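Getting Printed T-Shirts Through the Wash

Filed under: Laundry

Most printed T-shirts wear out at the print long before the fabric goes. The cotton still has years in it, but the picture on the front has cracked, peeled or turned gray. Nearly all of that damage happens in the washer and dryer, and most of it can be slowed down.

Find out what kind of print you have

Run a fingertip over the design. If it feels like a thin sheet of plastic sitting on the shirt, it's probably a heat transfer. Transfers are the most delicate and the first to peel at the corners. If you feel a slightly raised, rubbery layer, it's most likely a screen print, which holds up better but will crack if it gets too hot. If you can't feel much of anything, the ink has gone into the fibers. Those prints don't crack or peel, they only fade.

Large designs that cover most of the chest need more care than a small logo. The ink doesn't stretch as far as the knit underneath, so every tug on the shirt pulls at it. Take these off by the hem, not by yanking at the neck.

Before washing

Turn the shirt inside out. This does more good than anything else on this page and takes no time. Close any zippers in the load and keep jeans and towels out of it. I wash printed shirts with other light knits and fill the drum a little over halfway.

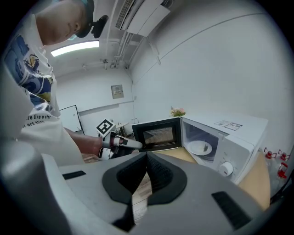 Wait a day or two before washing a shirt you printed yourself at home, or whatever the instructions on the transfer paper say. Some papers ask for longer.

Water and detergent

Cold water, gentle cycle, liquid detergent. Powder doesn't always dissolve in cold water and the grains will scuff a print. Use less than the cap suggests for a half load. Skip fabric softener, as it leaves a coating that can loosen transfers over time.

White shirts are the awkward ones. You want the cotton bright but chlorine bleach will dull the colors in the print and turn some of them yellow. Use oxygen bleach instead, after checking that the label allows it. For a dingy white shirt, dissolve the oxygen bleach in a basin of warm water following the amount on the tub, let it cool, and soak the shirt for 2 hours. Rinse well and wash as usual.

Stains near the print

Blot, don't scrub. For grease, put a drop of dish soap on the inside of the fabric behind the stain, leave it 5 minutes, and rinse from the back. For tomato sauce, run cold water through from the back first, then use the dish soap. Underarm marks get a paste of baking soda and water, brushed on with an old toothbrush and rinsed off before it dries hard. Keep acetone and nail polish remover away from any print.
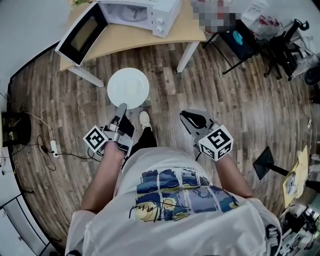 Drying

Hang the shirt up or lay it flat, still inside out, away from direct sun. If you hang it on a line, peg it at the hem so you don't get marks on the shoulders. If you have to use the dryer, pick the lowest heat and take it out slightly damp. Don't leave it sitting in a hot drum.

Ironing and storing

Iron on the inside only, on low, and never put the plate straight onto the design. If the front has to be pressed, lay a plain cotton cloth or a sheet of parchment over it.

Fold loosely with the print facing in and a piece of tissue between the layers if it's a rubbery one. Prints can stick to each other in a warm closet, especially in August. If two have stuck, put the shirts in a cool room for an hour and peel them apart slowly.

A corner of a transfer that has only just lifted can sometimes be pressed back down with parchment and a warm iron. Once it has curled or picked up lint it won't hold.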